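Grindcombe, April 4, 2025 — for immediate release

Can a machine do the laundry yet? I get asked this at every open day, usually by somebody with a full basket at home, and my answer this spring is "some of it, slowly". We've just finished the first round of our household chores trial at Grindcombe, and I'd love to share where we've got to!

The trial is called Domen, and it sticks to one job: taking fabric items, spreading them out and folding them. We logged 2661 attempts. Of those, 694 ended in a fold I'd happily put in my own cupboard (I'm fussy, but not that fussy). Towels and plain cloths did best. Anything with two layers had us tearing our hair out, as the arms first have to find a corner and then work out how much of it to take hold of.
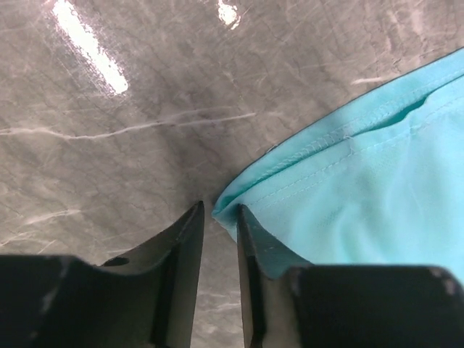 Gripper fingers at a folded corner of turquoise fabric, Domen trial.

A person does that bit by feel, without looking up from the telly. Our arms have to come at it carefully, and a hem that puckers or a stray thread can be enough to send them back for another go. The bigger the cloth, the longer it all takes — our slowest fold ran to four minutes, and I stood there willing it on the whole time.

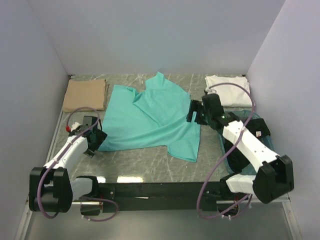
Hennessy reckons most homes would settle for slow if the pile got done while they were out, and would sooner have a machine that sorts socks than one that folds sheets.

Fair point, and socks are on the list. Round two starts in August with our partners at Brerkico, who are sending us 375 mixed items from their shop floor. Press visits can be booked through the Grindcombe front desk.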